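**Sauce storage after opening** — 18/06/2024

Ketchup keeps at room temperature for a limited time. The Sfeir kitchen now dates each bottle on opening and chills it from then on.
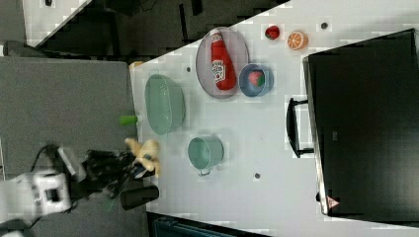

Ketchup bottle on a gray tray.

Labels go on the shoulder, clear of the print. Write the opening date only. 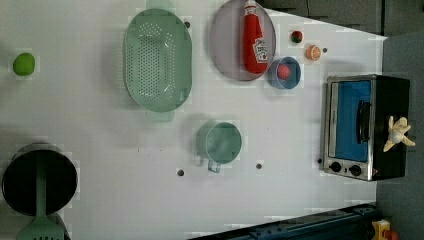

Zarmeena Kiani asked whether mustard falls under the same rule. It does — mayonnaise too.

Stock stands at 32 bottles. Unopened ones stay in the dry store,

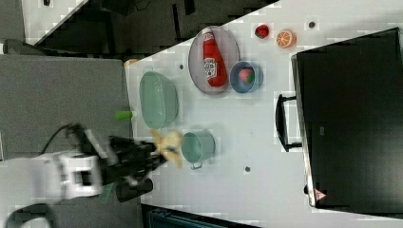

with the oldest at the front. The next stock check is in January.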